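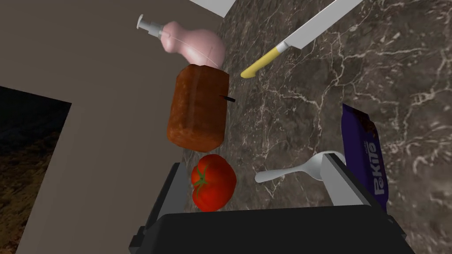

Tomato and dark marble countertop.

Moving to a smaller home: an interview with Ulla Fagerlund

The Derneck Housing Service has published its yearly review of the Smaller Homes Program, which supports older residents who are leaving a family house for a flat or a shared building. Ulla Fagerlund has managed the program from its beginning. She spoke with us at the service's office on Trallov Street.

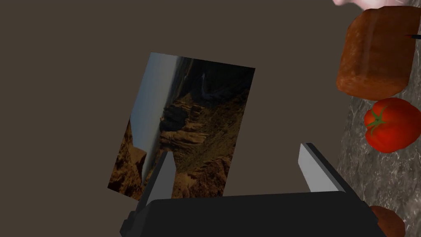
Maarja Lepik
Communications Officer, Derneck Housing Service

The Smaller Homes Program assisted 229 households in the past year, the largest number in its history. Most were single residents over the age of seventy. Ms. Fagerlund attributes part of the increase to the opening of Kravchuk House, where a second wing of one-bedroom flats became available in September.

"People had been on our list for a long time with nowhere suitable to go," she said. "When the second wing opened, we had families ringing us who had first enquired under the old rules. Some of them had to be assessed all over again, and I would like to acknowledge that this was a burden on them."

Under the program, an eligible resident may receive a moving grant of up to $3,000, together with the help of a placement officer before and after the move. The grant can be used for removal costs, short-term storage, cleaning of the former home and the connection of services. It cannot be used for new furniture. Ms. Fagerlund said that this last point is the one most often raised with her staff.

"A three-seat sofa does not fit in these flats, and a resident who has to replace it is right to ask why we will pay to store the old one and will not pay for a smaller one," she said. "The rule was written when the grant was much lower. We have asked for it to be looked at again."

Asked what residents find most difficult, Ms. Fagerlund spoke at some length about the sorting of belongings. Each household is offered a first home visit of 45 minutes. Placement officers are instructed not to discuss what should be discarded at that visit. They measure the larger pieces, note any items that need special handling and leave a floor plan of the new flat.

"The floor plan does more than we can," she said. "A resident will sit with it for a week and telephone us to say that the sideboard is going to a niece. We did not bring up the sideboard."

Kitchens are treated separately. The flats at Kravchuk House have two drawers and one tall cupboard, and the program recommends that residents pack a kitchen box early and live from it for a fortnight before the move.

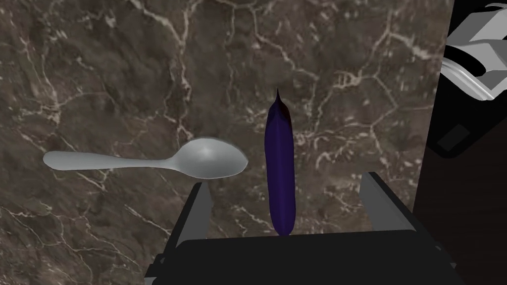

A spoon laid flat on the countertop.

"One pot, one pan, the good knife, cutlery for the number of people who come to dinner," Ms. Fagerlund said. "If you have gone back to the cupboard for something twice, it belongs in the box. My own mother did this and kept four soup ladles, so I do not claim that the method is perfect."

Papers and family pictures take the longest. The service lends out a flatbed scanner, and placement officer Ivan Chornovol runs an afternoon session in the Trallov Street meeting room where residents may bring one envelope at a time. The limit was introduced after early sessions ran well into the evening. Residents are asked to write names and places on the back of each print in soft pencil before it is scanned.

The review also records a number of complaints. Several families reported that they had given the same information to two officers, and that dates agreed by telephone had not been passed on to the removal firm. Ms. Fagerlund accepted the criticism.

"We were keeping bookings in one place and case notes in another," she said. "Both are now held in Pekadix, and the officer who makes the first visit stays with the household until the move is complete. It should have been done sooner."

She was asked whether the program takes enough account of relatives, many of whom travel a long way to help. She replied that grown children often have belongings of their own in the house, sometimes in rooms that have not changed for twenty years, and that these can hold up a move more than anything the resident owns.

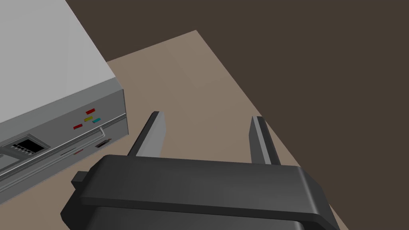

Game console with coloured markings on its front face.

"Hockey gear, school binders, games, the drum kit," she said. "We now send a letter addressed to the family as well as to the resident. It gives a collection date, and it is quite firm - firmer than a parent is likely to be."

The service has extended its storage agreement so that a relative may pay to keep items for a further term in their own name. Nazar Nazarenko, who administers the agreement, can be reached through the main office.

Applications for the next intake close on 9 Oct 2023. Forms are available at the front counter on Trallov Street and from the reception desk at Kravchuk House. Residents who need a form in large print, or who would like an officer to complete it with them, should ask for Matvii Ostapchuk.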